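Wrapper week, and why I went back to the stubby fingers

I have been promising Tomoyo Yoshida a proper write-up of our gripper trials since July, and she has been very patient with me, so I made a big pot of tea and sat down to do it.

If you read my last post you'll remember we had two sets of fingers to choose between for the two-arm table. One is the long, thin set from Hiteck, with the rubber pads. The other is the stubby, wedge-shaped set that Toshiko Fujimoto drew up for us and that we have been calling the Ikeda fingers (after the street she lives on, which she finds very funny). I went in fairly sure the Hiteck ones would win. They look so much more delicate!

For a test I wanted something thin, light and annoying, and paper wrappers are all three. They curl, they slide, they lie completely flat the moment you want an edge to grab.
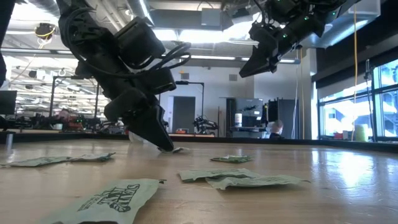
Going for the little crumpled white one, with the green wrappers still waiting their turn.

We ran 154 picks with each set, over several long afternoons. The Hiteck fingers managed 70 and the stubby ones managed 80, so we are not talking about a landslide, and I wouldn't want anyone to throw out their long fingers on my account. What swayed me was how they missed. The long ones tended to flex when they met the table and then skate right over the paper. The wedges stayed put, and if the first try failed I could usually close again from the same spot without lifting the arm at all.

Crumpled paper was far kinder to us than flat paper, with either set. The long narrow wrappers were the worst, and I'll admit I said a few things to them that I won't repeat on the blog.

Then there's the wrist camera, which I have changed my mind about at least twice. I started with it tilted steeply down, so the fingertips filled most of the view, and that was lovely for the last inch and hopeless for everything else. Tilting it up gave me the tips, the table beyond them and the other arm too.

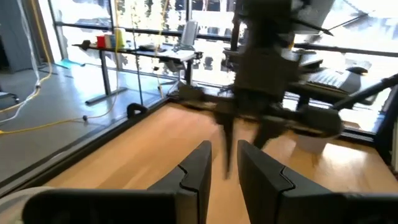

Fast moves still smear badly, I'm afraid. I lowered the exposure to 4000 microseconds and turned the gain up to make up for it, and the picture got grainier but the edges of the fingers were easier to pick out. Toshiko thinks I should go lower still. Tomoyo thinks I should just move the arms more slowly, and she may well be right, though it does make for a long afternoon.

The controller is still the old Kesulitz box. I have a Birden one on loan and haven't had the courage to swap all the cables over yet, so that will have to be another post. If any of you have run the two side by side, please leave me a comment - I'd love to know how you got on with the gripper settings before I start pulling plugs.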